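Ornside Evening, first season: a review after 45 episodes

I do not watch much television on the day it is broadcast. My working hours are bad for it, and in my house the evening belongs to the dishes and the homework. So when Ornside Evening started in the fall I recorded the first ones, forgot them, and came back only in the winter. Now I have seen all 45 episodes of the season, most of them in pairs, and I want to write down what I think while it is fresh.

The show is a comedy in half-hour parts. It plays behind the curtain of a small regional talk show, in a town called Ornside, where the studio is rented from a company that makes instant soup. The company is Tastex, and its name hangs over every joke of the first ten episodes. The host must eat the soup on air each Thursday. The writers understood that this is funny only if the soup is sometimes good, and in the sixth episode it is good, and the host does not know what to do with his face. I laughed very much.

What I like best is the speed. A scene in the makeup room takes one minute, sometimes less, and then we are in the corridor, and the problem from the makeup room is still walking behind us. There is no laughing audience on the sound track. I had to learn this rhythm – my first two episodes I found almost cold – but after that I could not go back to the slower kind of comedy.

The middle of the season is weaker. From episode 20 the story leaves the studio and goes to the rival channel, Fanness, which wants to buy the show for its morning hours. The Fanness people are written as one person with four suits. They speak in the same way, they want the same thing, and when they leave a room I do not remember which of them was in it. The episode with the contract for 3,000 dollars is supposed to be the big turn, but the sum is so small for television that I thought I had misheard. I went back and listened again. It is 3,000. 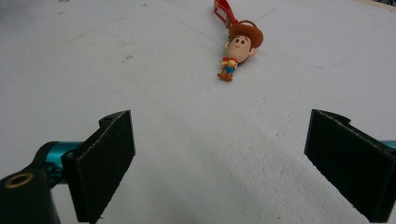
Yao, commenting under the first version of this review, thinks I am too hard on the Fanness part. The four suits are the joke, Yao writes, and the small contract too, because in local television these sums are normal and people have fought over less. Yao also recommends watching episodes 20 to 27 in one weekend, when the repetition starts to work like a song.

I tried it with four of them, and I agree halfway. The repetition is easier to enjoy in one sitting. The contract I still do not believe, but I accept that I have never worked at a channel.

The last third is strong again. The telethon, which takes three episodes, is the best thing in the season. They need to collect 50 dollars more to reach their goal, the phones are dead, and the camera cannot be turned off because the man with the key went home. The actress who plays the floor manager has almost no lines here and carries everything with her headset and her eyes. If there are prizes for supporting roles in such small productions, I hope that somebody will send them these three episodes.

Some technical remarks. The sound is uneven, and in the corridor scenes I needed subtitles. The subtitles are correct but arrive a little late, so you sometimes read the joke after the door has closed. The opening song is too long for a show of this length. The picture is good.

I read that the pilot was shown first in a hall for 500 people and that the telethon idea came from that night. I can believe it, these episodes have the feeling of a full room.

My rating is four out of five. Start with the first episode, be patient in the middle, and keep the telethon for an evening when you are not tired. A second season is planned for May, and I will record it again, but this time I will not wait until winter.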